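Does a Play Kitchen Teach Kitchen Order?
Project report, Thịnh Ung
Supervisor: Genowefa Zawadzka

Background

The Rillstead play guide claims that children who set out a toy kitchen "carry the habit to the real one." I have read the guide twice and I can't find what the claim rests on. It gives no ages, no comparison group and no definition of order. Our course handout repeats it as if it were settled. For this project I wanted to know something smaller: does the layout of a toy kitchen set make it clear to a new user where things belong?

Method

I put together a table layout from mixed pieces and asked classmates to tidy it with no instructions. There were 11 participants, all adults, which is already a weakness. Each person did 2 rounds, one with the pieces spread out and one with the food already near the cutting board. I wrote down where each piece ended up and asked for a reason afterward. That gave me 172 placements I could use. A few notes from the first evening were unreadable and I left them out.

Before starting I predicted that the knife and the food would go together, and that the containers would cause most of the disagreement. The white board has a toy knife and a toy carrot on it, so the pairing is easy to guess. The red cup is harder. With a blue-handled thing leaning in it, it could be a drinking cup or a holder for tools, and the pink tray behind it could be for serving or for storage.
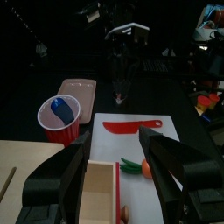
Results and Discussion

The knife prediction held, but I doubt it means much. Anyone who has cooked knows a knife goes by a board, so the layout may have taught them nothing. A fair test would need people without that knowledge, meaning young children, and I did not have permission to work with them.

The open wooden box was the real problem. Some participants treated it as a place for everything left over, and then said the table was tidy. By my scoring sheet they were right, so the scoring sheet needs work. It rewards an empty surface and ignores whether anyone could find the carrot again.

Genowefa Zawadzka suggested adding picture labels to the containers. I would try it, though labels would test reading a picture, and the Rillstead claim is about habit. Neither round of mine measured habit at all. I would want a second visit in January before saying anything on that point.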